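4.2 Moisture release from items dried outside the main load

The model in Section 3 treats each wash cycle as a single event. A load leaves the machine with a known amount of water in it, is hung in a known room, and gives up that water to the indoor air over a drying period set by temperature, air speed and vapor pressure. This is adequate for the main load. It does not cover the small textiles that are dried one at a time wherever there is an edge to hang them on: dishcloths, floor cloths, bath mats, hand towels. These items never appear on the drying rack and were left out of the first version of the diary form.

The revised form was issued on 15/02/2021 to 26 households in the Brillholm district. It asked for the type of item, the place where it was hung, the state of the nearest window, and the time at which it was judged dry. Diaries were kept for eight weeks and yielded 267 usable entries. Entries without a location were dropped, as were those in which an item had been moved to another room before it was dry. Loads finished in a tumble dryer were recorded on a separate sheet and are not treated in this section.

Respondents were asked to name the location in their own words, and the answers were sorted afterward into five groups: rack or line, furniture, radiator, bathroom fixture, and appliance. The last group was the least expected. It covers oven handles and refrigerator doors, but the largest share of its entries refers to the washing machine itself.

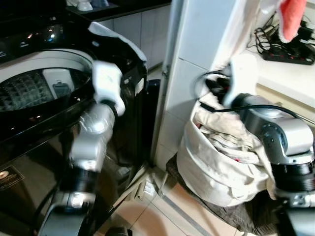 Sorting by location matters to the model in two ways. First, the mass transfer coefficient used in Equation 7 was fitted to cloth hanging freely, with both faces open to the room. A cloth laid over a solid edge has one face partly blocked, and the blocked area dries mainly by wicking toward the open part. Second, the air next to an appliance can differ from the air at the center of the room, where the Joner loggers were placed. A machine that has just finished a warm cycle will heat the nearby air for a while, and a machine pushed close to a wall will slow its movement.

To separate these effects, a set of test cloths was dried in the climate room at Kimaro under fixed conditions. Each cloth was loaded with roughly 100 g of water and weighed at regular intervals until its mass stopped changing. Three arrangements were compared: hung by two corners, folded once over a thin rod, and laid over a flat panel with a rounded top. The rod gave a drying curve close to that of the freely hung cloth. The panel did not. Its curve had the same initial slope, allowing for the smaller open area, but showed a long tail during which the covered strip lost water slowly. The tail was present at every air speed tested and became longer as the speed was reduced.

A correction is therefore applied to the open area in Equation 7, with a second term for the covered strip. The term has a single free parameter, the wicking rate, which was fitted once for woven cotton and once for microfiber. It was not fitted for terry fabric. Bath mats, which are mostly terry, are handled with the cotton value, and the result for them should be read as an upper bound on the drying rate.

Figure 4. Top-loading washer with the lid open and a cloth over the top rear edge.

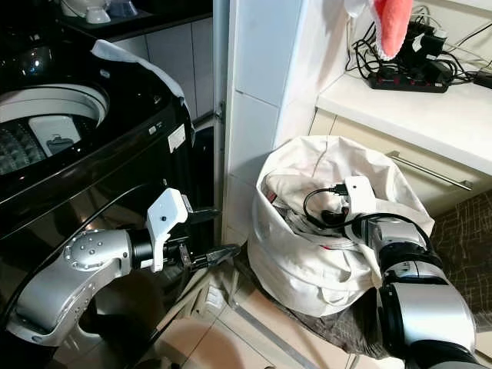

The covered fraction is the input that the diaries describe least well. Respondents wrote "on the washer" or "over the back" and seldom gave more detail, so the fraction had to be assumed for each type of appliance. For top-loading machines the assumption depends on whether the lid is up, because a raised lid leaves the drum opening exposed and changes which edges can be used. In the arrangement shown in Figure 4 the cloth lies over the top rear edge and hangs down along the right side of the machine, so the portion resting on the body is covered while the hanging portion may be close to the side panel or free of it. The model assigns such cases a covered fraction midway between the rod and panel results. Front-loading machines under a counter have no usable rear edge, and cloths reported on them are taken to lie flat on the countertop above.

The drum opening is a second source that the diaries do not capture. Water held in the drum, the door seal or the dispenser evaporates into the room when the lid is left up, and stays largely inside the machine when it is down. Toàn Doãn measured this release for two machines in an earlier phase of the Burkia project and found it to be small next to that of a hung load, though of the same order as that of a single dishcloth. We have included it as a constant for households reporting an open lid and set it to zero for all others. Intermediate positions are ignored.

Synthetic sheets, shower curtain liners and other nonabsorbent items form a special case. They hold water only as a surface film or as droplets caught in folds. When such a sheet is spread out, the film is lost quickly. When it is bunched, the trapped water may remain long after the outer surfaces are dry, and the time reported in the diary then says little about the total amount released. These items were kept in the data set under a separate code and given a fixed water content per unit area.

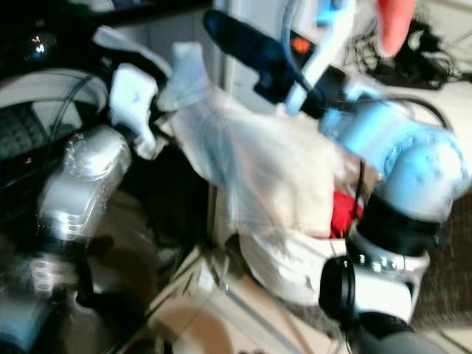 Wycliffe Muriithi has questioned this treatment, arguing that a fixed water content hides the largest source of variation, namely how much water is shaken off before the item is hung. In his view the nonabsorbent items should be removed from the balance altogether, or else weighed in a sample of homes. We accept the point about shaking. Water that falls to the floor is either wiped up or evaporates from there, and the diary form has no field for it. The items were retained on the grounds that their removal would bias the totals for bathrooms with no exterior window, where they make up much of what is hung.

The effect of both choices on the daily moisture load was tested by running the model with and without the nonabsorbent code. The ranking of households did not change. The hourly profile did change in the smallest apartments, with a lower morning peak when the code was left out. Section 4.3 uses the full data set throughout, with the covered fraction varied over its whole range as part of the sensitivity analysis. A further round of diaries, planned for August, will include a sketch field for location and a check box for lid position.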